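Grip pads: stop and check before your next session

The Constead group has had a run of trouble with the hand-held grippers, and everyone who takes one home or out to Pumudside needs to read this before using it again.

On Thursday Wellington Lins was partway through a set of small-object pickups when the rubber pad on one finger slid sideways under load. The object shot out and hit him just under the eye. He is fine, with a small scratch and nothing more, but he was not wearing glasses and it could have gone worse. He stopped, put the tool back in its bag and wrote it up the same evening, as he should have.

Hortensia Godoy then went through the tools that were in the cupboard. Out of 72 pads, 8 could be moved by hand. The adhesive had let go along the lower edge, where the finger flexes most. From the front the pads looked normal, and the daily check we all do is from the front. The check sheet has been changed. You now press each pad sideways with your thumb, once in each direction, with the fingers open.

The second problem is in the recordings. When a pad creeps, the fingers close a little further than the log says they should, and the grip width drifts. Guadalupe Alvarado has marked 55 sessions from January as doubtful. Please don't delete your local copies until she has been through them.

Spring-loaded items are off the object list for now. That covers clothespins, clamps, bag clips and anything else that stores force when squeezed. A clip held between the pads, over a toy on a bedspread, is an easy pickup on a good day – but if a pad gives, the spring decides where it goes. Soft toys, boxes and cups can carry on as before, provided the pads pass. 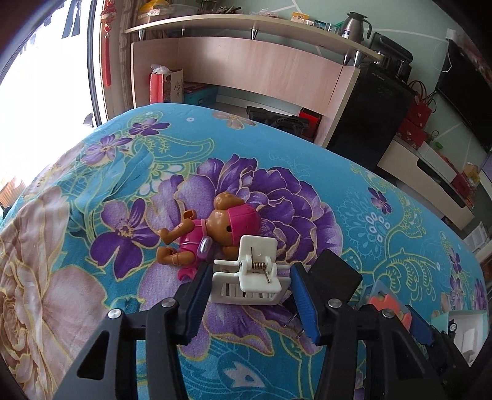
Odette Chauvin wrote in to say that she had felt a pad shift twice in the fall and put it down to her own grip, and she asks that small slips be logged even when nothing is dropped. We agree. Use the fault form and give the tool number and the side, left or right.

Replacement pads from Ferna are on order. They have a molded lip that hooks over the finger, so they don't depend on glue alone. Until they arrive, tools that fail the thumb test go to Macarena Figueroa with a tag on the handle. Please don't reglue them yourself. Safety glasses are in the top drawer at Cardoso, and they are now required for all pickups, at home as well.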